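How a Hand-Held Gripper Picks Things Up

Your hand can do a lot of jobs. It can hold an egg, turn a key and scratch your nose. A robot hand is usually much simpler. Many of them have only two fingers, and the fingers do one thing: they open and close. A hand like that is called a gripper.

At the Benau workshop we are building a gripper that a person can carry. There is no robot arm on it yet. You hold it yourself, point the fingers at something and close them. Thaddäus Aebischer drew the first plan on squared paper in June. Oona Riihimäki changed the fingers after that, and then changed them again. The one we use now is version 7, and we call it Drirkis.

We try it out on the floor, on foam puzzle mats. If the gripper drops something on foam, the thing is less likely to break. Foam is also a bit squashy, so the fingertips can press down into it a little. 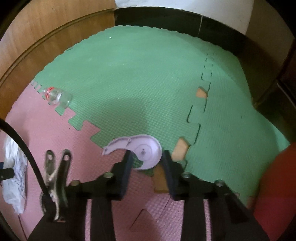
Benau Workshop, Young Builders Team

The pale lavender piece by the fingertips is curved like a snail shell. A shape like this is hard for a gripper. Two flat fingertips like to close on two flat sides. On a round side they touch only a small spot, and the piece can spin or slip out. The thin end with the hook is easier to pinch, but then the heavy end may swing down.

So before you close the fingers, you have to choose where to hold. Good builders look for the middle of the weight. You can find it on a ruler: lay it across one finger and move it until it stays level. That spot is called the balance point.

Squeezing matters too. With a weak squeeze the piece falls. With a strong squeeze it can crack or shoot away like a wet bar of soap. What keeps it in place is friction, the rubbing between two surfaces that makes them hard to slide. Rubber has a lot of friction. Smooth plastic has less.

Try it at home. Use two wooden spoons as your fingers, one in each hand, and lift a sock, a ball and a cup. Then wrap a rubber band around each spoon and lift the same 3 things again.

Words to know
Gripper: a tool or robot hand that holds things
Balance point: the place where both sides weigh evenly
Friction: rubbing that slows or stops sliding

Text: Brigitta Koller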